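Getting limescale off a kettle without buying anything fancy

I moved to Wasbridge in November and the water's so hard my kettle went crusty in a fortnight! Half fill it with equal parts white vinegar and water, bring it just to the boil, switch off and leave it for an hour.

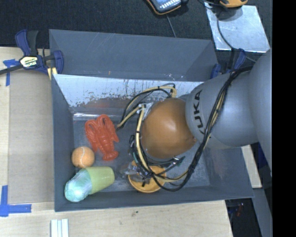

Teodora Begović wrote in to say she uses lemon juice, four tablespoons to a full kettle, and the smell's much nicer. Fair enough!

Then tip it out, rinse well and boil fresh water twice before making tea.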